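Student robotics club puts two arms to work on desk chores

April 19, 2020

The robotics club at Brinton Technical High School has spent the school year teaching a pair of robot arms to tidy a desk, and members say the job is harder than anything they built for last year's contest.

The project, called Velon, began in September. Students drive the arms by hand through each task while cameras on the wrists record what the grippers see. The club's software then uses those recordings to try the same task without a driver.

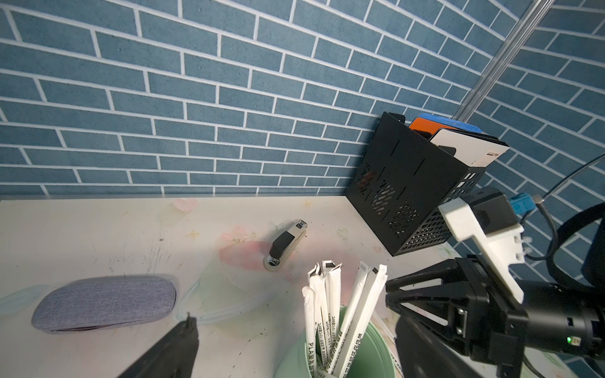 The club has set a goal of 500 recordings per task before it trains on one. So far it has saved 1,270 in all. Each student driver works a short shift, then trades places with a partner who keeps the log and resets the table.

Paper straws are the current task. The wrappers are light and slide easily, and the gripper fingers have to close on them without crushing the paper. Club members also practice with ordinary office items, which are heavier but come in awkward shapes.

Both arms work inside a booth lined with blue brick-pattern wallpaper. The tabletop covering can be changed -- one has hearts on it, another has roses -- and members want the software to cope with either.
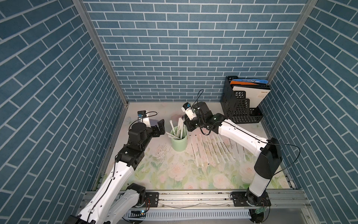

What comes next

The club plans to enter the Grondari student automation challenge, where teams of up to 7 are scored on speed and on how many items end up in the right place. Entry forms are due at the school office in 2 weeks. New members may join at any time, and no programming experience is required.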